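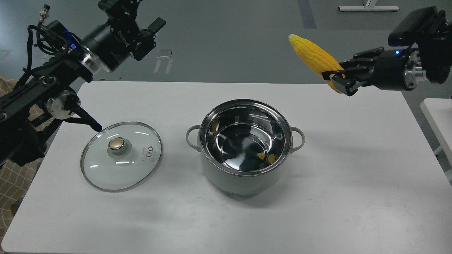
Der Greifer hätte beim Not-Halt zubleiben müssen und ist aufgegangen, schrieb Hadi Nseir am selben Abend in unser Störungsbuch, und wer das für eine Kleinigkeit hält, soll sich statt des Maiskolbens einen vollen Topf vorstellen.

Der Eintrag hat die Nummer 2328. Wer sich bei uns bewirbt oder mit uns arbeiten will, bekommt ihn früher oder später zu lesen. Deshalb steht er auch auf dieser Seite.

Wer wir sind

Vurkico ist ein Entwicklungsbüro für zweiarmige Roboter in Küchen. Wir sitzen in Hanik, in einer früheren Druckerei, und sind sieben Leute. Unser System heißt Lilero. Es besteht aus zwei Armen, den Greifern, den Kameras und der Steuerung, und es soll einfache Handgriffe am Topf übernehmen: Deckel abnehmen, Gemüse einlegen, Topf an beiden Griffen versetzen. Schneiden gehört nicht dazu und ist auch nicht geplant.

Unsere Kunden betreiben Großküchen und Lehrküchen. Privathaushalte beliefern wir nicht.

Was passiert ist

Bei einem Versuch im Dezember sollte der rechte Arm einen Maiskolben in einen Topf legen. Der linke Arm hatte den Deckel schon abgelegt und wartete. Kurz vor dem Ablegen löste der Not-Halt aus. Die Arme blieben stehen, wie sie sollten. Der rechte Greifer öffnete sich, und der Kolben fiel neben den Topf auf den Tisch.

Verletzt wurde niemand, beschädigt wurde nichts. Der Topf war leer und der Herd nicht Teil des Versuchs. Trotzdem haben wir den Betrieb aller Lilero-Anlagen im Haus eingestellt und den Kunden mit laufenden Probeanlagen noch am selben Tag Bescheid gegeben. Zwei von ihnen haben daraufhin ebenfalls abgeschaltet.

Woran es lag

Die Suche hat länger gedauert als erwartet. Zuerst hatten wir ein Kabel am Handgelenk in Verdacht, das bei gestrecktem Arm unter Zug kam. Das Kabel wurde getauscht, der Fehler kam wieder. Danach prüften wir die Greifer selbst und fanden nichts.

Die Ursache lag in der Steuerung. Mit dem Softwarestand 2228 hatten wir die Reihenfolge geändert, in der nach einem Not-Halt die einzelnen Baugruppen abgemeldet werden. Der Greifer verlor dadurch seinen letzten Sollwert, kurz bevor seine Bremse einfiel. In dieser Lücke fuhr er in die Grundstellung, und die Grundstellung war bei uns »offen«. Bei kurzen Griffen fiel das kaum auf, da die Bremse meistens schneller war. Unsere Abnahmeprüfung enthielt den Fall nicht. Sie prüfte, ob die Arme stehen. Was die Greifer dabei halten, prüfte sie nicht.

Auch der Auslöser des Not-Halts war ein Fehler. Die Kamera am rechten Arm hatte Spiegelungen im blanken Topfinneren als Hindernis gemeldet. Edelstahl macht uns seit dem ersten Tag Mühe, Glasdeckel ebenso. Eine Lösung, die in jeder Küche und bei jedem Licht trägt, haben wir bisher nicht.

Was wir geändert haben

Der Softwarestand wurde zurückgezogen. Die Grundstellung der Greifer ist jetzt »Position halten«, und geöffnet wird nach einem Halt nur noch von Hand, über einen Schlüsselschalter am Schaltschrank. Der Schalter ist unbeliebt. Wer einen Topfgriff freigeben will, muss um die Anlage herumgehen. Er bleibt trotzdem dort.

Die Abnahme umfasst nun auch den Halt unter Last, und zwar mit jedem Gegenstand, den ein Kunde später verwenden will: Maiskolben, Kartoffeln, Deckel mit rundem Knauf, Töpfe mit zwei Griffen. Geprüft wird mit kaltem Geschirr. Heißes Wasser kommt erst auf den Tisch, wenn das Prüfblatt unterschrieben ist, und unterschreiben darf niemand, der an der betreffenden Software mitgeschrieben hat.

Die Änderungen haben wir vom Prüfbüro Saxena durchsehen lassen. Von dort kamen weitere Anmerkungen, vor allem zur Beschriftung der Bedienelemente und zu den Abständen am Arbeitsplatz. Die Beschriftung ist erledigt. An den Abständen arbeiten wir noch, weshalb in Hanik zurzeit keine Besuchergruppen an den Versuchstisch kommen.

Das Störungsbuch

Wir führen das Buch seit der Gründung, zuerst auf Papier, inzwischen als Datei. Eingetragen wird jede Abweichung, auch wenn sie sich nach einem Neustart nicht wiederholt. Viele Einträge sind langweilig. Manche sind peinlich, etwa der über einen Deckel, den wir verkehrt herum vermessen hatten. Kunden erhalten alle Einträge zu ihrem Anlagentyp, auf Wunsch auch die älteren.

Mitarbeit und Kontakt

Wir suchen zurzeit jemanden für die Prüfung von Steuerungssoftware. Erfahrung mit Greifern ist willkommen, aber keine Bedingung. Bewerbungen gehen formlos an das Büro in Hanik, Rückfragen zum Eintrag 2328 beantwortet Hadi Nseir. Wer eine Lilero-Anlage betreibt und noch keine Mitteilung bekommen hat, ruft bitte an und lässt die Anlage bis dahin ausgeschaltet.

Stand dieser Seite: 27. Dezember 2025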